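Ticket 2323 - Scoreboard clock jumps back during fourth quarter
Opened by: Ivar Haugen, Manthorpe High School athletics
Priority: normal
Status: open

Our football stadium board runs off the Cakia controller in the press box. Twice this season the game clock has gone back 14 seconds after a timeout. The play clock is fine. The first time was against Benavides, and the referee had to keep time on the field for the rest of the game.

Steps tried so far:
Restarted the controller - no change.
Swapped the data cable to the board - no change.
Changed the radio channel from 4 to 5 - ran clean for one half, then the clock jumped again.
Ran the board with the horn disconnected - no jump in a full practice game.

Reply from support, Dec 25, 2025:
The horn and the clock share a power line on the 4000 series. Please put the horn on its own outlet and send us the log from the controller. Leave the radio on channel 5 for now.

Reply from Ivar Haugen:
Horn moved to its own outlet. I can't test it with a crowd until the spring game in March, when Pranusmont comes here.
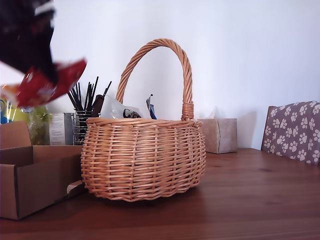
I will run the clock for four full quarters before then and attach the log to this ticket. Please keep it open.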